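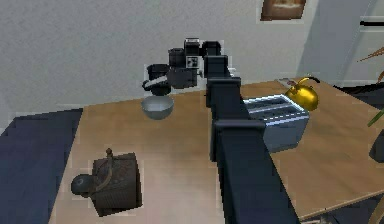
Fig. 1. Gripper and shallow gray bowl, rendered view.

Small Ruminant Health, Unit 4
Fecal egg counts and the reduction test
Notes prepared by Damián Sandoval
Revised 25 Dec 2022

4.1 Scope

These notes cover the modified McMaster count as used on sheep and goats, and the fecal egg count reduction test (FECRT). Coccidia are left to Unit 5. Liver fluke eggs are too heavy to float in salt or sugar solution and need a sedimentation method, also in Unit 5.

Counts are given in eggs per gram of feces (epg). The eggs counted are strongyle-type eggs: oval, thin-shelled, with a cluster of cells inside. In warm, wet summers most of them will usually be Haemonchus contortus, the barber pole worm, but the species cannot be told apart reliably by looking at the egg. Where the species matters, a larval culture or a lectin stain is needed.

4.2 Collection

Take the sample from the rectum with a gloved, lubricated finger. Samples from the ground are acceptable only if the animal was seen to drop them. Take at least four grams from an adult. Lambs and kids may not give that much, in which case record the weight and adjust the multiplier.

Label the bag with the animal number, date, group, and date of last drench. Press out the air. Eggs begin to hatch within a day at room temperature, and a hatched egg is not counted, so a warm sample reads low. Refrigerate and count within seven days. Do not freeze. Freezing distorts the shells.

Loose feces carry extra water and dilute the count. Note the consistency on the sheet. No correction is applied in this course.

4.3 Flotation solution

Saturated table salt is sufficient for class use. Dissolve salt in hot water until some stays on the bottom, let it cool, and pour off the clear liquid. Check the specific gravity with a hydrometer. It should be close to 1.20. Below 1.15 recovery drops sharply. Sugar solution holds its density longer and is kinder to the eggs, but it is sticky and slow to filter.

4.4 Procedure

Weigh 2 g of feces into a cup.
Add 28 ml of flotation solution.
Let pellets soak for five minutes, then break them up with a tongue depressor.
Pour through a tea strainer or a double layer of cheesecloth.
Stir, and draw up liquid at once with a pipette. Do not let it settle between stirring and drawing.
Fill the first chamber. Stir again and fill the second.
Stand the slide for five minutes so the eggs rise to the underside of the top glass.
Read at 100x total magnification, focusing on the grid lines. Count all strongyle-type eggs inside the grid of both chambers. An egg lying on an outer line is counted on the left and top sides and ignored on the right and bottom.

Read the slide within an hour of filling. Crystals form as the salt dries and the eggs begin to collapse.

4.5 Calculation

Each grid covers 0.15 ml, so the two together cover 0.30 ml out of 30 ml, or one part in a hundred. The full volume contains 2 g of feces. The multiplier is therefore 100 divided by 2, or 50.

epg = total eggs in both grids x 50

Fourteen eggs gives 700 epg. Twenty gives 1000 epg. One egg gives 50, the lowest value the method can report apart from zero. A zero result means fewer eggs than the method can find. It should be written as "none seen" on the sheet.

If only one chamber is read, the multiplier is 100. Students lose marks on this every August.

4.6 Reading the result

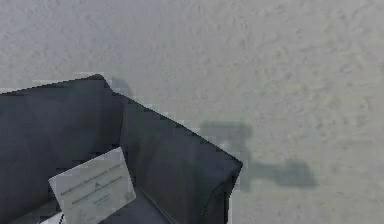 A single count from a single animal says little. Egg output varies with the time of year, the stage of lactation, and the immune state of the host. Immature worms lay no eggs, and larvae of Haemonchus begin to take blood before they lay. An animal may be anemic with a low count. Always read the count next to the FAMACHA score, body condition, and any swelling under the jaw.

Egg counts are also uneven within a flock. A minority of animals commonly sheds most of the eggs. The mean of the group can be pulled up by two or three heavy shedders, and both the mean and the individual counts should be reported.

There is no fixed treatment threshold that suits every farm. The handout tables use 1000 epg as a working figure for adult ewes in fair condition on summer pasture. Lower figures are reasonable for young stock and for does, which as a rule build weaker immunity to worms than ewes do.

4.7 The reduction test

The FECRT measures how well a drug is working on a given farm. Choose at least ten animals with moderate or high counts, preferably not drenched in the past eight weeks. Weigh each one. Dose by individual weight, over the tongue, with a checked drench gun. Underdosing is the commonest cause of a false finding of resistance.

Resample the same animals after treatment. The interval depends on the drug class:

Levamisole: 7 days
Benzimidazoles: 10 to 14 days
Ivermectin: 14 days
Moxidectin: 17 days

Reduction (%) = 100 x (1 - mean after / mean before)

Worked case, Meston flock, ewes treated with a benzimidazole:

Mean before: 3069 epg
Mean after: 556 epg
556 / 3069 = 0.181
Reduction = 81.9 percent

A reduction below 95 percent is taken as evidence of resistance, provided dosing was sound. The Meston result falls well short. Roughly one fifth of the egg output remained, and the surviving worms are the ones that will seed the pasture. The drug should not be used alone in this flock.

The Kruger flock data are on the practice sheet. Two of the animals there were resampled on the wrong day and must be dropped from both means, before and after.

4.8 Common errors

Solution too weak.
Air bubbles counted as eggs. Bubbles have a thick, black, perfectly round edge.
Pollen grains counted as eggs.
Before and after samples read by different people.
Group means compared when the groups hold different animals.

4.9 Before the next lab

Finish the Kruger sheet. Read the Vonness grazing plan and mark the paddocks where lambs follow ewes within three weeks. Bring gloves.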